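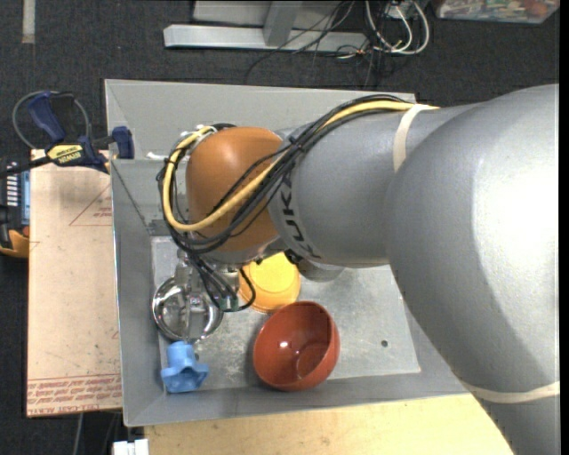 Hemov Tableware Sorting Set

README, version 2
Last updated: September 21, 2020
Maintained by Vija Jaunzems and Thomas Fiore

Summary

Hemov is a collection of records about bowls, dishes and other small household items placed together in an open bin. It covers 191 item types. Each item has an entry in the catalog, and each bin layout has a sheet listing what was put in and how the pieces were arranged.

The set was put together for people who work on sorting and putting away kitchen goods. The items were bought secondhand or donated, so many show ordinary wear.

What is in the catalog

items.csv has one row per item type. The columns are:

item_id: short code, never reused
name: plain name, such as "soup bowl" or "butter dish"
group: bowls, dishes, cups, utensils, or other
finish: shiny, matte, or mixed
main_color: the color most people would say first
width_mm and height_mm: measured at the widest and tallest points
weight_g: weighed empty
notes: chips, scratches, missing lids

layouts.csv has one row per item per layout. A layout with four items takes four rows. The columns are layout_id, item_id, way_up (upright, upside down, on side), and touching, which lists the codes of any items in contact with that one.

How layouts were made

Najwa Khasawneh wrote the item lists by drawing codes at random within each group. Cúc Sầm and Prapai Suksawat set the items in the bin by hand. They were asked to put things down the way they would in a sink or a dish tub, without lining them up. Stacking was allowed. Glass was kept to a single piece per layout after a tumbler broke in July.

The bin is gray with sloping walls and a flat metal floor. The floor is scuffed and stained. It was wiped between layouts but not polished or replaced.

Groups

The bowls group is the largest. It includes mixing bowls, cereal bowls, and small dipping bowls. Shallow pieces with a wide rim were filed under dishes even when the shop label said bowl. The rule used was simple: if the piece is more than three times as wide as it is tall, it is a dish.

Utensils were limited to 34 types. Knives with a sharp edge were left out.

Known problems

Colors between yellow and orange were not named the same way by everyone. 12 items were changed from "orange" to "yellow-orange" in this version. If you sort by main_color, check both.

Shiny metal bowls are hard to tell apart. Two of them had their codes swapped in version 1. The rows are fixed, but old copies of layouts.csv are wrong for those codes.

The touching column was filled in by eye. Small gaps may have been missed, mostly where one rim sits over another.

The last 50 layouts have no weights for items in the "other" group. The kitchen scale had stopped working and those items had already been given away.

Changes since version 1

Added the finish column.
Split "plates and bowls" into dishes and bowls.
Fixed the swapped bowl codes.
Removed a duplicate row for the gravy boat.

Use and sharing

You may copy, change and share the files as long as you name the Hemov set and say which version you used. Please don't reuse item codes for your own additions. Start new ones with the letter X.

Corrections go to Thomas Fiore. Include the layout_id and the row as it stands now.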